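Sorting out the kitchen drawers, part 2

I gave myself the morning to deal with food containers. We had over 20 of them and not many matching lids - some went back to the June we moved in. Nneka took a bag of the spares for her lunches.

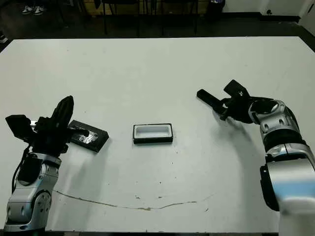

Containers only stay in our house now if they get used every week. I like a plain rectangle for leftovers, and the small black one with the white inside is about the right size for a single serve of rice. The black tray with the crumpled silver stuff in it is another matter. Rami wants to keep it for the barbecue, so it can live in the shed.

Lids are next.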